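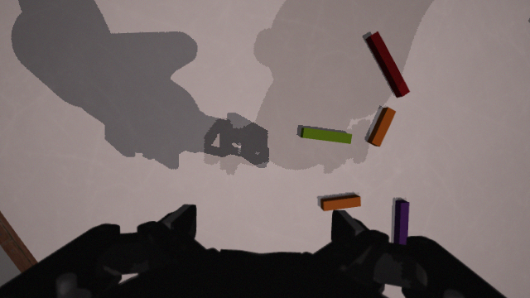

Gronedora Bench Sorting Set

README, version 2
Last updated July 8, 2026

Summary

Gronedora is a set of simulated tabletop episodes in which a two-finger gripper sorts small colored bars. It was put together at Pritix for the kitting area of the Navarrete plant, where people pick parts out of mixed trays and lay them into kits for the assembly line. The bars stand in for the parts. The set is used to train and check the picking policy before anything is loaded onto the cell on the floor.

The release holds 251 episodes. Version 1 went out in April and should no longer be used; its gripper commands were stored one step late.

This file covers what is in the set, how it was made, and what the picking cell changes for the people who work in kitting. The last part was asked for by the kitting crew and is kept in the README so that it travels with the data.

What is in an episode

Each episode has:

A written instruction, one sentence, in English.
Color images from an overhead view that shows the tabletop and part of the gripper.
Joint positions, gripper opening and the commanded action at every step.
The pose of every bar, taken from the simulator.
A result field: done, partial or failed.
A notes field, often empty.

The bars are plain rectangular blocks with no printing on them. Colors include red, orange, green and purple. Lengths differ, and a color can appear more than once on the same table, so an instruction such as "pick up the orange block" can be ambiguous. Where that happens, either block counts as correct unless the instruction says which one.

Shadows are on. The arm throws large shadows across the table, and a bar may lie partly or fully inside one. An early policy trained without shadows did badly under the lights at Navarrete, so please do not strip them out and then compare your numbers with ours.

How it was made

Episodes were driven by hand from a desk, using Codon, our in-house teleoperation tool. All of the operators were kitting staff. They were trained on Codon during regular shifts and paid their normal rate for the time. Bars are dropped at random at the start of each episode, and the operator works until the instruction is met or the time limit is reached.

Failed episodes were kept. Most are missed grasps on bars lying close together, or a finger coming down on top of a bar. They are marked in the result field and can be filtered out.

The time limit is 40 seconds. It has nothing to do with the pace expected of a person on the floor and was picked to keep file sizes down.

Splits

There is a training split and a test split. They share no starting layouts. Please do not tune on the test split. If you need a validation split, cut it from training and say so when you report results.

The work today

A kitter takes a tray of mixed parts, reads the kit sheet, picks the parts and sets them in the kit box in order. The box then goes to the line. The picking itself is light, but it is repeated all shift, and the reach to the back of the tray is the motion people complain about most. Trays come in mixed because of how the supplier packs them. That will stay the same for now.

The work with the cell

The cell takes over the first pass: separating parts from the mixed tray into single-part bins. People still build the kits. They also:

Load trays and clear bins.
Handle any part the cell has set aside.
Check the first bin after each changeover.
Stop the cell when something looks wrong. Any kitter can do this and does not need to ask first.

Two kitters per shift are trained as cell leads. The role is posted like any other opening and carries the lead rate. A cell lead can restart the cell, change the part list and open a ticket with Pritix. Guards and wiring remain with maintenance.

What the crew asked for

Before the cell was placed, the kitting crew met with the plant and with us. These points were agreed and are still in force.

Headcount in kitting is not reduced as a result of the cell during the trial. If the plant wants to revisit this, it goes back to the crew first.

The cell does not set the pace. Bins act as a buffer, and a full buffer stops the cell. An empty one does not count against the person waiting on it.

Camera images from the cell cover the tray and bins. They are not used to review a person's work. Hands do get caught in the view when a tray is being loaded, and those images are deleted at the end of the shift.

Codon sessions are logged by session number with no operator field. We had first planned to compare operators for data quality — the crew objected, and we dropped it. As a result, this set cannot be used to study differences between operators.

Open complaints

The set-aside bin sits too low. People bend for it many times a shift, which gives back part of what was gained on the reach. A raised stand is on order.

The alert tone is hard to tell apart from the one on the wrapping machine. A light has been added and the tone will be changed.

Several kitters have said that the remaining work is more tiring on the eyes, with more checking and less picking. Rotation with the receiving area is being tried. We have no results to share yet.

Known limits of the data

The bars are rigid and straight-edged. Real parts at Navarrete include bent clips and soft seals, and a policy trained only on this set should not be trusted with them.

Only one gripper model is used. The table surface is plain and light in color, while the trays on the floor are darker and scratched.

Contact between bars is approximate. Bars pushed against each other sometimes slide farther than they would on a real surface. Episodes where this was obvious carry the word "slide" in the notes field, but that field was filled in by hand and some will have been missed.

Instructions are all in English. A good part of the crew works in Spanish, and a Spanish version of the instruction text is planned for the next release.

Use

The set may be used for training and testing picking and sorting policies. It may not be used to set work rates or staffing levels for people. The result field describes how an episode ended under simulation and is no guide to how long a task should take by hand.

Problems with the files go to the Gronedora tracker at Pritix. Please give the episode number and the step where the problem starts. Concerns about the cell itself go to a cell lead or to the kitting office at Navarrete, and they can be left unsigned.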